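Speaker notes: Collecting manipulation demonstrations in a one-semester student project
Hartmut Frerichs
May

Slot is 25 minutes plus questions. Skip section 5 if the previous speaker runs over. Slide numbers do not match the section numbers.

1. Opening

Introduce the project by its course name, Skonden. It is a one-semester project course for third-year mechanical and computer science students. Entry requirements are one programming course and one statics or dynamics course. No robotics background is assumed, and most of them have none.

State the deliverable early. Each team hands in a dataset of demonstrations for one household task, a trained policy, and a written evaluation. The policy counts for the smallest share of the grade. Say this twice. In the first year the share was larger and the teams spent all their time tuning the network on poor data.

Outline: hardware, task definition, recording procedure, checking, evaluation, grading.

2. Why hand-held grippers

We have one robot arm and several teams. If all demonstrations are recorded by teleoperation, the arm is the bottleneck and the schedule is set by whoever broke it last. With hand-held grippers the recording work moves off the arm. The arm is then used only for evaluation.

The cost is that the recorded motion is a human motion. A person can stand closer, reach around a door, bend the wrist past what the arm can do, and accelerate harder. Some of the recorded trajectories cannot be replayed. The students have to find out which ones before training, and the kinematic filter is a required exercise in week three.

Expect a question on force. The grippers record pose and opening width. They do not record contact force. For cloth and light containers this has been acceptable. For drawers with a latch it has not.

3. Hardware

Keep this short. The slide has the parts table and people can photograph it.

Fingers are printed, white, slightly compliant. The print takes most of a night and the orientation on the bed matters: layers must not run across the root of the finger. We lost a whole set in the first year to this.

Marker cubes are printed separately and screwed on. Markers are applied as a sheet and must be flat. A bubble under one face gives a pose error that changes with viewing angle, and it looks like operator tremor in the data. Team Natetik spent a week filtering a tremor that was a bubble.

Calibration takes 4 minutes per gripper if the board is already mounted. Calibrate at the beginning of each session and again if a gripper is dropped. Drops must be written in the log. We do not deduct points for drops. We deduct points for unlogged drops found later in the residuals.

Cables: strain relief at the handle, and a loop long enough for a full arm extension. Students make the loop too short because it looks tidier.

4. Task definition

This is the section to spend time on.

Each team writes a one-page task sheet before it may book a recording slot. The sheet contains:

- start state, with tolerances
- end state, with tolerances
- which hand does what, and what the idle hand does
- objects allowed in the workspace
- what counts as a failed demonstration
- what counts as an unusual but valid demonstration

The last item causes the most argument. Example from Akpalu, the team with the table-clearing task: an operator picked up a cup by the rim, set it down, and picked it up again by the body. The end state was correct. Half the team wanted it discarded. The rule we settled on is that a regrasp is valid if the object stays within the start tolerance when it is set down. It is an arbitrary rule. What matters is that it was written down before the remaining recordings were made.

Idle hand: if the sheet does not say what the idle hand does, each operator does something different, and the policy learns an average. The arm then drifts. Show the plot of idle-hand position by operator. The clusters separate cleanly by person.

5. Scheduling (optional)

Recording slots are 90 minutes. After that the motions get faster and less precise. Two operators alternate and a third person keeps the log.

The target is 200 accepted demonstrations per team. Not 200 recorded. The difference between the two numbers is reported in the final document and is discussed at the review.

Skurkenetti is the booking and logging tool, written by a former student. It holds the session log, the calibration file, and the acceptance flag for each demonstration. It is not released. If asked, say that a spreadsheet would do the same work with slightly more typing.

6. The refrigerator task

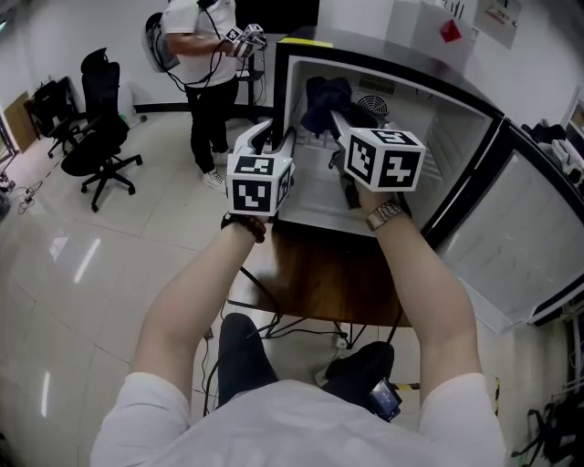
The compartment task was added this year as the harder option, and it exposed weaknesses in our procedure that the open-table tasks had hidden. The working volume is small, the walls are close to the fingers, and the approach direction is nearly fixed. The object is a dark blue cloth placed toward the back, so the right finger has to go deep into the compartment before there is anything to grasp. The left gripper reaches in as well, and the two must be coordinated in a space where neither has much room. The door opens to the right and takes away that side of the approach. Ask the audience to look at where the marker cubes are relative to the opening and to consider what happens to tracking if the operator pushes in further.

Three points to make on this task.

First, occlusion. On the open table a marker is lost for a few samples and the gap can be interpolated. In the compartment a gap tends to fall at the moment of grasp, which is the part of the trajectory we need most. The team's first acceptance check used total tracked time per demonstration and passed recordings with no usable grasp phase. They rewrote the check to look at the longest single gap within the grasp window. Of their first batch, 84 demonstrations passed the old check and failed the new one. They recorded those again.

Second, cloth state. A rigid object has a pose. A crumpled cloth does not, at least not one that fits on a task sheet. The team first wrote "cloth crumpled, toward the rear." Two operators crumpled it in two different ways. The revised sheet describes the procedure for producing the start state: hold at the center, lift, drop from a fixed height, push back with a flat hand. The resulting shapes still vary, but the variation is the same for every operator.

Third, body position. Operators lean, and the viewpoint moves with them. For the table tasks this was small enough to ignore. For the low compartment it was not, and the sheet now fixes where the operator is placed before each demonstration begins. A mark on the floor is sufficient.

Pause here. This is usually where the first question comes.

7. Evaluation and grading

Evaluation on the arm is 20 trials per policy, start states drawn by the instructors from the team's own tolerances. The teams do not see them in advance. Success is judged against the end state on the task sheet and nothing else.

Report the compartment result plainly: the policy completed fewer than half of its trials. The failures were mostly contact with the inner wall during approach. The written evaluation was the best of the year, and the team received the highest grade. Some colleagues disagreed with this, and I expect someone here will too.

Each team has a materials budget of 650 dollars. Most of it goes to filament, replacement camera cables, and marker sheets. Teams that break more fingers write better assembly instructions.

8. Changes for next year

- Kinematic filter moved from week three to week two.
- Gap check in the grasp window mandatory for all tasks.
- Start-state procedures required for all deformable objects.
- One shared task recorded by every team, so that operator effects can be compared across teams.
- Force sensing: still undecided. A student thesis is looking at finger deflection as a substitute.

Close with the contact slide. Do not offer the dataset; the consent forms cover course use only.

Comments

R. M.: Thanks for putting the notes up. On the cloth start state, did you try measuring the spread of shapes between operators before and after the new procedure, or is "the same" a judgment by eye?

Hartmut Frerichs: Projected area from above, before and after. The means moved together. The sample is small and I would not publish it.

teach_mech: We run a similar course with teleoperation only. How many teams can record in parallel in your setup?

Hartmut Frerichs: Two. The limit is floor space and calibration boards, in that order.

dlk: The regrasp rule will reject valid demos if the tolerance is tight. We label regrasps and keep all of them, then decide at training time. Costs one extra column in the log.

Hartmut Frerichs: We may do the same next year. The concern was that teams would postpone every decision to training time.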